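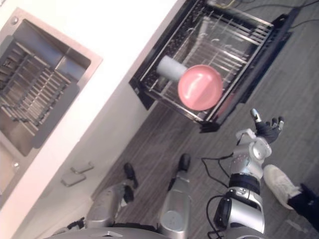 Swati wants it put down before anything else that the allotment water money was never agreed at the February meeting, only talked about, and that last month's minutes made it sound settled. Fair enough, I wrote those and I was probably rushing to get my bus. So: corrected, and the rest of the last minutes were passed as they stood.

We began at 6 (well, a few minutes after, the usual hunt for chairs) and I took the notes again. I do quite like doing it, so please stop apologising to me!

Water

The bill for the Nirkau Lane plots has come in at over 60 pounds more than the last one, and there was a long and fairly lively talk about why. Half the room thinks there's a leak under the main path, the other half thinks it was simply a dry spring and we all went mad with the hoses. I'm in the leak camp myself, having stood in that soggy bit by the gate more than once. Agreed that we'll read the meter last thing on Tuesday night and again first thing on Wednesday, with the taps all off in between, and see if it moves. If it does, we ring the council.

The question of whether to put the rent up was left until we know. Swati asked for that to be written down in plain words, so: NO DECISION ON RENT.

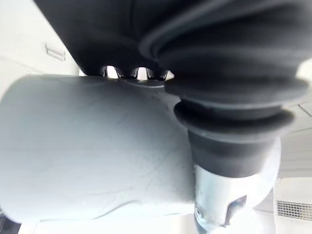 If it is a leak, the council may well say the pipe is ours from the gate inwards, and then we're into digging. Two people offered spades and one offered a cousin with a small digger, which went down very well until we remembered how narrow the gate is. Parked for now.

Waiting list

It stands at 74 names, which made us all go a bit quiet. Some have been on there for years and have very likely moved, or taken up golf. I'm going to write to everybody on it and ask them to let me know by the end of next month if they still want a plot. There was some worry about people being away and missing the letter, so I'll send a second one before I cross anybody off.

Plots 2 and 6 are both free. Plot 2 is in lovely order and can go straight to the next person. Plot 6 is brambles from end to end, and we went round and round on whether to split it into two halves. I was against at first (all those extra paths to mow) but the argument that a half plot is less frightening for a beginner won me over, and it was carried with one vote against.

Seed order

We're going with Jerureck again. Their onion sets were very good last year, the broad beans less so, and several of us had peas that never showed at all. Lists to me, please, with your plot number at the top, and block capitals if your writing is anything like mine. 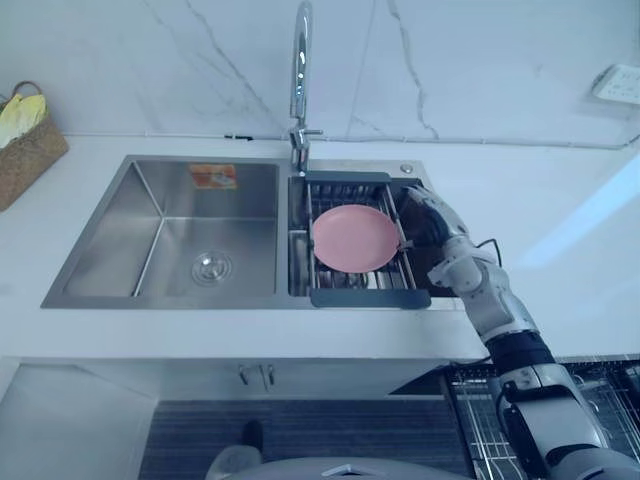 I can't take late additions this time, as the order has to go in all together to get the free postage. Last year I ended up paying for a second parcel out of my own purse for the sake of one packet of parsnips, and I'd rather not do that again.

The Peta shed

The roof felt has lifted at the back and the rain is getting in over the shelf where the string and netting are kept. Agreed to buy a new roll and get it on during the next dry weekend. The old rotavator is to be offered to anybody who wants it, free, as seen, no grumbling afterwards. It hasn't started in my time.

Anything else

Bonfires: not before dusk, please, there has been another note from the houses.

The hosepipe with the yellow end is missing from the top tap. If you've borrowed it, just put it back.

Somebody asked about keeping bees. Lots of interest, and a couple of people very much not keen, so it goes on the list for next time when we can give it a proper half hour.

We finished just before eight. Next meeting same place, same time, and could whoever has the spare gate key bring it with them.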